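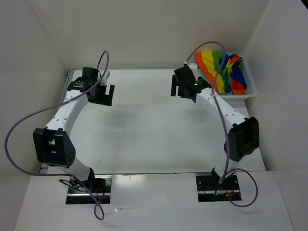

House rules for a two-arm bench

I've had a pair of small arms folding and sorting cloths in my workshop since November, and people keep writing to ask how I keep things tidy and safe. So these are my rules, in no special order!

Clear the middle before you power up. Cloths live in the mesh basket in the back corner, and screwdrivers, mugs and phones don't go on the table at all (I've lost a mug this way). White tabletop, white walls, and anything left behind shows up right away.

Cables go up and over, with enough slack for the arm's full reach. Move each arm through its whole range by hand with the power off and watch the cable, especially at the elbow. If it pulls tight anywhere, redo the loop. I like a bright color for this. Mine are purple and I can spot a snag from the doorway.

Both arms start with the grippers open and empty. My friend Kavitha Hegde taught me that one and she's stricter about it than I am.

Hands stay outside the walls while anything is powered, even if it's "just sitting there." Want to fix a cloth? Switch off first, then reach in. Kids and cats, same rule, bigger voice.

Check the mounting bolts every 300 runs. I write the count on masking tape and stick it to the cupboard door. At 179 I once found one a quarter turn loose, so go sooner if you hear a rattle.

Oh, and wash the cloths now and then! Lint gets into everything. I skip the fabric softener, it makes them too slippery to grab.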